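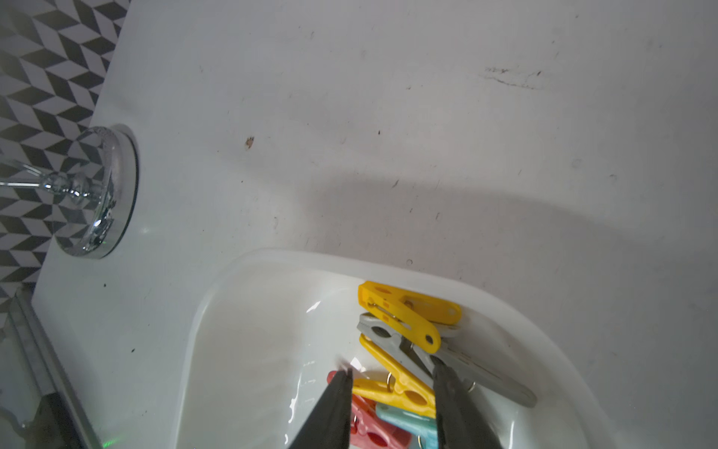 Stulis Retractable Clothesline: Three Months In
Review by Oluwatosin Olaniyan

I hang almost everything. Sweaters, jeans, my work shirts, the good towels (the bad towels get the dryer). So when my old folding rack finally gave up one leg in March, I went looking for something that would hold a full load and then disappear, and I landed on the Stulis. I love it!

It's a small round case that screws to one wall, with a line you pull out and hook on a plate across from it. You get 152 inches of line, which is more than my bathroom can use, but I've run it down the hallway for sheets and that worked great. The lock is a little lever on the underside. Push it over, the line stays tight, done. My last retractable, a Lasness, had a cleat you had to wrap the line around, and it was slack again by the time I got to the socks.

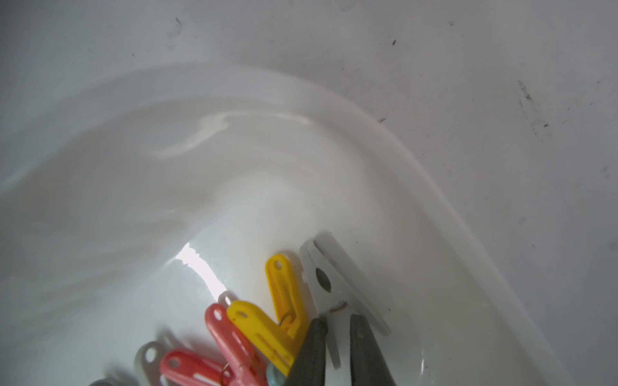

Colorful plastic clothespins in the white basin.

Clothespins aren't included. Plastic ones grip this line better than wood, I've found, and they don't leave a mark on a light shirt. The line itself is coated and a bit slick, so hangers will slide toward the middle if you load it with wet denim. I put a pin on either side of each hanger and they stay where I want them.

Putting it up took me an evening, mostly measuring. If you have tile, buy a proper tile bit and put masking tape over the spot before you drill. Go slow! The paper template in the box is handy, but check it with a level anyway, mine printed slightly crooked.

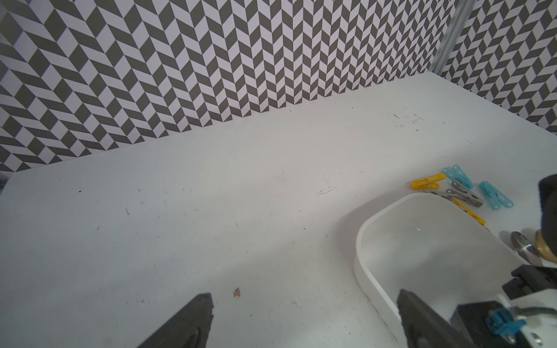 Dark and white herringbone along the wall.

My neighbor Oluwaseun Ogundipe has the Briltex version with two lines, and if you do laundry for a family that's probably the one to get. It sticks out farther from the wall, though, and she says the second line drags when she winds it in. For one or two people the single is plenty.

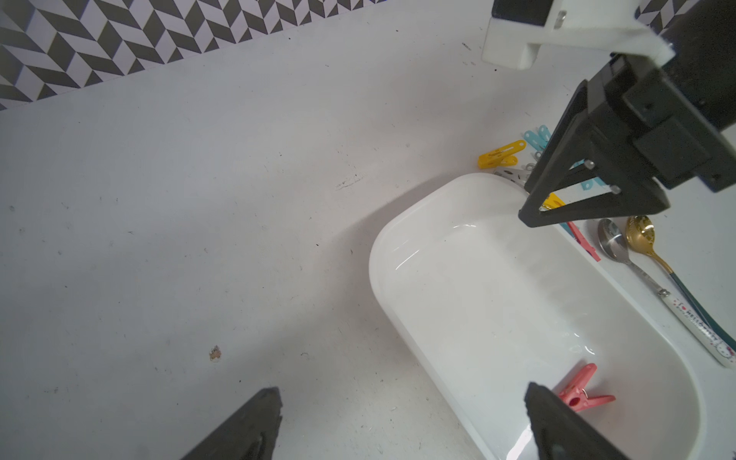 What I'd change
The hook plate comes with short screws, so I swapped them for longer ones. I'd also like a softer rewind. Let go of the end too early and it snaps back with a real crack (my cat has opinions). Otherwise I'd buy it again tomorrow, and I've already sent one to my sister.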